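Chapter 9
Coatings and Surface Wear on Pressed Metal Parts

Pick up any pressed steel part that has spent a few years in use and you are holding a diary. Every rub, knock and damp morning has left a mark on it, and once you know how to read those marks you will never look at a bracket or a toolbox in the same way again!

In Chapter 3 we followed a sheet of steel through the press and saw how it takes its shape. Now we come to what goes on top. A coating can be thinner than a human hair, yet it decides how a part looks, how it slides against its neighbours and how well it stands up to rust. That is a lot to ask of something you could scrape off with a coin.

We shall spend most of our time on paint and powder, with a shorter look at zinc plating towards the end. Our running case is the finishing shop at Brimon, a maker of steel shelving whose Pacheco line turns out 2000 uprights in a shift. Each upright is washed, rinsed, dried, sprayed with powder and baked. The wash sounds like the dull part – it is my favourite. A trace of press oil left in a corner will lift a perfectly good coating months later, and tracing a flake of paint back to a tired spray nozzle is real detective work.

You will also meet the Iduris scratch test, in which a loaded steel point is drawn across a coated panel in straight passes. It is simple enough to try in a school workshop, and the results are wonderfully clear.

Where wear begins

Wear seldom spreads evenly. Edges go early, partly because wet paint pulls away from a sharp corner as it dries and leaves a thinner skin there. Flat floors suffer from sliding loads, walls from whatever brushes past them. Look for chips with an uneven border, for bare metal beneath, and for scratches that cross one another.
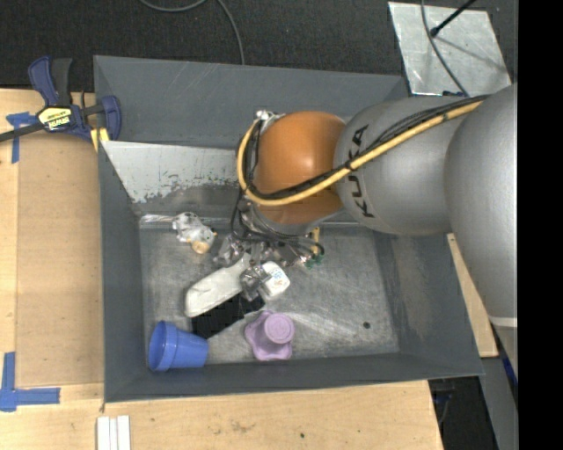
Before you read on

Find a painted metal object at home, the older the better, and sketch where its finish has gone. Keep the sketch by you, as we return to it on page 116.

12 comments · 31 shares
© Brirnimness Learning | Contact us | Back to top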